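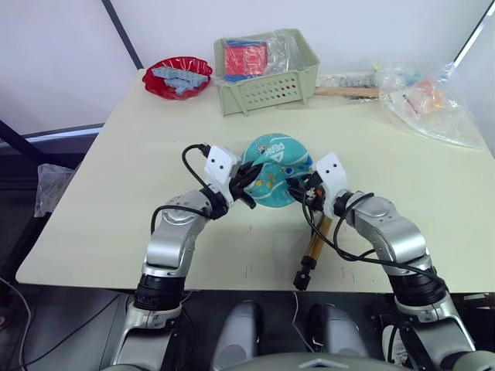

Teal bucket hat, spots and cartoons, held just above the sorting table.

Rokeya Howlader
Sorting things for the Zosine toy and clothes swap, which is at Dewan Hall this Tuesday. Doors open at 9. I'll put what I'm doing in this thread so the rest of you can do yours the same way.

Rokeya Howlader
Hats first. The teal one has yellow and white spots and white lettering near the top. Hats go on the clothes rail table, not in with the toys. Last February they went in with the toys and most of them came home again.

Rokeya Howlader
Please check inside hats for name labels and unpick them. A seam ripper is quicker than scissors. If the name is in pen, leave it and tell whoever takes it.

Rokeya Howlader
Red bowl is for small plastic pieces. The light blue ones that look like building blocks are in there now. They'll be tied up in a bag before they go, as the bowl is mine and I want it back.

Rokeya Howlader
Green basket is for anything still in its wrapping. The red and blue packet is in that one. Wrapped things go on the front table – people like them for presents and they're gone in the first half hour. 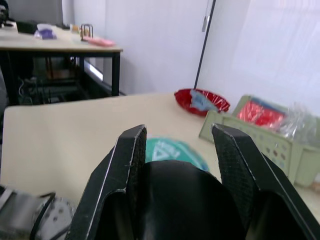
Rokeya Howlader
Same table. Round teal-green thing at the front, bowl and basket further back.

Rokeya Howlader
Anything round and flat gets a second look from me before it's put in a box. Lids get parted from their tubs every time. If you've got a tub without a lid, bring it along anyway and we'll try to match them up on the day.

Rokeya Howlader
Clear bags are best if you have them. People can see what they're getting and don't keep opening them. Fold the top over twice and use a peg. Tape tears the bag.

Rokeya Howlader
Someone asked about the Vallov puzzles. Yes, we'll take them, but count the pieces first and write the number on the lid. If one's missing, say so on the lid as well.

Rokeya Howlader
Drop-off is Monday from 8 in the evening at the side door. No soft toys this time – we still have two sacks left over. Message me if you can't get there and I'll see who is passing.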